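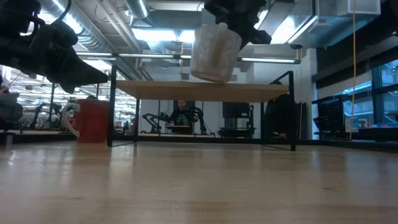
Looking After a Low Garden Wall

If you have a stone or brick wall holding back a flower bed, a little attention each spring will save you a great deal of digging later on. Ours runs along the back of the lot in Andcombe, 23 feet of it, and I have grown very fond of it over the years, bulges and all.

Start with the weep holes, those small gaps near the bottom. Poke each one clear with a length of stiff wire and go gently, so you don't push the gravel around behind them. A good time is right after a heavy rain, when you can see which ones are dripping and which are plugged up with roots and old snail shells.

Next, check for lean. Hang a weight on a string from the top course and measure from the string to the wall at the bottom. Write the number in pencil somewhere you'll find it again (mine is inside the shed door) and measure in the same spot next May. A small change is worth watching. If the wall has moved an inch or more in a year, or if it stands taller than your waist and has started to crack, call an engineer before you touch anything.

For crumbling joints, rake out the loose mortar to about an inch deep, brush away the dust and dampen the stone. Old soft walls want a lime mortar – hard cement traps the water and the faces of the stones pop off. I buy mine in 50-pound bags from the yard in Karnoldale and mix only what I can use before lunch.

Keep the downspouts pointed somewhere else, too. And pull ivy while it's young! Once the stems are thick as your thumb, cut them at the base and let them die back before you tug.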